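Two-arm block cell, shared bench at Grarkdale
Walk-round before unattended running, March
Checked by: Kiran Sachdeva
Built by: Ilídio Vilela
Marks used: **OK**, **OK with note**, **NOT YET**, **NO**

Ilídio has asked for sign-off to let the cell run with the workshop open and no one sitting at the bench. I said I'd go through it with the same list we use for the lathe and the laser, plus the extra page for things that move on their own. I went in doubting that two arms sorting toy blocks on a shared bench needed to exist. I still doubt it, but that isn't a line on the list.

Comments are mine unless they start with IV.

## 1. Grippers and what they hold

- [x] **1.1 Finger pads fitted and straight.** OK. Black ribbed pads, seated flat on the finger ends. I tugged each one by hand with the power off.
- [x] **1.2 Fingers free of cracks.** OK with note. The yellow ones are full of pockets, which makes a crack hard to spot. I went over them with a flashlight and found nothing. I'd like this done weekly, and I don't believe it will be.
- [ ] **1.3 Grip holds when power is cut.** NOT YET. I was told it "should hold for a bit." Write down how long a bit is.
- [x] **1.4 Grip is on the faces of the block and not on an edge.** OK for blocks lying on their side, which is how I saw it done. I haven't seen it pick one up standing on end. 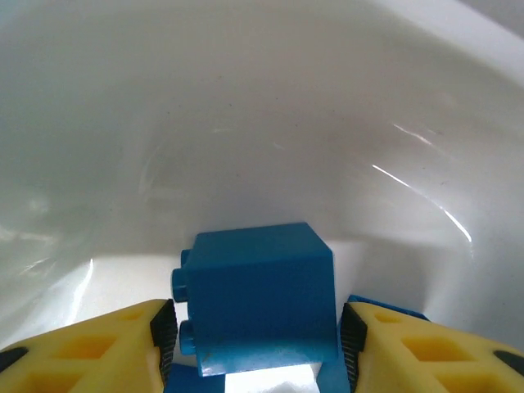
*Item 1.4. Blue block on its side between the pads, studs facing left, inside the white basin.*

IV: The pads are the Pirico ones, they grip better than the bare fingers did.

Fine, but "better" came with no test behind it. The grip check sheet has 70 picks on it and no column for drops. Either there were none, in which case write zero, or they weren't counted. I asked and got a shrug, so I'm treating the sheet as blank.

- [ ] **1.5 Gripping force known.** NOT YET. There's a setting of 2805 in the config. It has no unit next to it. Ilídio thinks it is a raw motor number from the Bansal board manual. A raw number doesn't tell me what happens to a finger that gets in between. Use the kitchen scale from the tea shelf, squeeze, read, write it down in pounds.
- [x] **1.6 Nothing sharp on the moving end.** OK. I ran a rag over it and the rag came away whole.

## 2. Mounting and structure

- [x] **2.1 Both arms bolted to the rail.** OK. Checked with a wrench, none of the plate bolts moved.
- [x] **2.2 Rail fixed to the bench.** OK with note. It's solid at the ends. In the middle I can get a little flex if I lean on it. I weigh more than a block does, so I'll let that go.
- [ ] **2.3 Limits of travel set in software and tested.** NO. They're set. They haven't been tested. I was shown a file with limits in it and asked to accept that. The whole reason for this line is that a file and an arm can disagree.
- [x] **2.4 Side and back walls fixed.** OK. They don't rattle. The damask wallpaper has been discussed enough at the Sunday meeting and I'm leaving it out of this.
- [ ] **2.5 Front of the cell guarded.** NO. A strip of tape on the floor was offered as a guard. Tape tells you where to stand if you're already paying attention. I want a panel across the front or a light curtain, and I don't mind which. The Barkel panel left over from the router box would do if someone cuts it down.

## 3. Two arms in one space

This is the section I care about. One arm in a box is a small problem. With two of them on one rail, each able to reach the middle, whoever wrote the program has to have thought about both at once.

- [ ] **3.1 Shared zone marked in the program.** NOT YET. There is a shared zone, but only one arm's code checks it. IV says the other "always waits anyway." It waits because the timing currently works out that way. Change one speed and it won't.
- [x] **3.2 Arms can be stopped together from one button.** OK. Tested from both ends of the bench. Both stopped.
- [ ] **3.3 Arms can be restarted without a jump.** NOT YET. On my second restart the right arm snapped back to its start position faster than I liked. Slow that first move down. I'd ask for this even if everything else passed.
- [x] **3.4 Close work near the center done at reduced speed.** OK with note. The speed is reduced in the settings. I'd still like to see the grippers kept farther apart around the scoop. With one on each side of it there's very little room for either to be wrong, and the scoop is only plastic and will be what gives.

IV: They need to be close to work the scoop. That's the whole task.

Then the task needs a collision check in both directions, and we're back at 3.1. 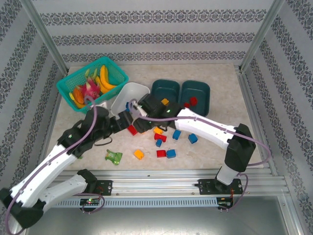

## 4. Wiring and cable runs

- [x] **4.1 Power supply fused and labeled.** OK. Label is handwritten but readable.
- [ ] **4.2 Cables clear of the work area.** NO. The purple cable on the left arm was lying over the front rim of the fruit basket when I looked. Sooner or later a cable resting on a loose basket pulls the basket along or gets caught under it. Clip it to the arm or move the basket. Moving the basket is free.
- [ ] **4.3 Enough slack at full reach, and not more.** NOT YET. There's slack, all right. The loops hang down past the rail toward the front, where a sleeve or a bag strap could catch them. Shorten them or tie them back to the slotted channel. It has slots for this.
- [ ] **4.4 Circuit boards covered.** NO. There's a bare board near each mount. A dropped screw would finish either of them, and this is a room where people drop screws. A lunch box lid with a hole cut in it would satisfy me.
- [x] **4.5 Connectors seated.** OK. Pushed each one home with power off. One clicked that hadn't before, so I'm glad I did it.
- [x] **4.6 Indicator lights working.** OK. I'd note that a green light on an arm says it has power and talks to the board. People in the shop have been reading it as "safe to reach in." Put a card up.

## 5. Work area and loose items

- [ ] **5.1 Only the items needed for the job are in the cell.** NOT YET. Blocks and bins, yes. The toy fruit I'm told is for the next job. Then it can come in for the next job. The crumpled green packet can go now.
- [x] **5.2 Floor board flat and fixed.** OK. Level put across it both ways.
- [ ] **5.3 Bins and trays fixed or in marked positions.** NOT YET. The two dark teal ones sit side by side near the back with no marks on the board. If one gets bumped, the arm will let go of a block where the bin used to be. Pencil lines would do. So would double-sided tape.
- [ ] **5.4 White tray position written down.** NOT YET. Same comment. I moved it the width of my thumb and asked Ilídio to put it back where it had been. He put it somewhere else. Neither of us could prove it.
- [x] **5.5 Nothing fitted to the arms that could come off.** OK with note. There's a red pom-pom on top of the right gripper housing. I pulled it fairly hard and it stayed. I would rather it were not there. It isn't near a joint, so it passes.
- [ ] **5.6 Lower left edge of the board kept clear by the elbow.** NO. Small green object there, close to where the left elbow swings. Clear it out before every run and add it to the start-up card.

IV: 5.5 stays. It helps visitors tell which arm is which.

They are on the left and on the right.
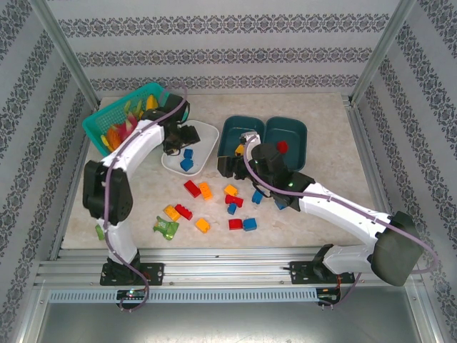
## 6. Running without someone at the bench

- [ ] **6.1 Log shows every stop and the cause.** NO. The log shows stops. It does not show causes. Cycle 3225 ends, the next line is a restart, and between them there's no clue what went on. If I'm meant to trust this thing on its own, I need to know what made it quit.
- [ ] **6.2 Cell stops by itself after a missed pick.** NOT YET. At the moment it tries again, and keeps trying. Set a limit. Three tries and stop would suit me.
- [ ] **6.3 Longest supervised run completed.** NOT YET. I sat with it for 15 minutes. I'd want an afternoon, with someone other than the builder watching, because Ilídio reaches in and nudges things without noticing he's done it.
- [x] **6.4 Emergency stop reachable from the aisle.** OK. Keep the broom away from it.
- [ ] **6.5 Contact name and number posted.** NOT YET. There's a name. Add the number.
- [ ] **6.6 Other users of the bench told.** NOT YET. Put it on the whiteboard, with hours.

## Result

**Supervised running: yes**, with the builder or one trained person within reach of the stop button, once 4.2 and 5.6 are dealt with. Both are two-minute jobs.

**Unattended running: no.** The ones that decide it are 2.3, 2.5, 3.1, 3.3 and 6.1. I'll recheck those first and won't bother with the rest if any of them is still open.

IV: I can do the cables and the board covers this week. The zone check will take longer, I have to rewrite how the left arm waits. Can we agree the front panel doesn't have to be clear?

Doesn't have to be clear, but then I want a window in it at eye height. Leave the old panel on the rack until we've measured.

Recheck: ask me when 3.1 is written, and bring the test sheet with the drops column filled in.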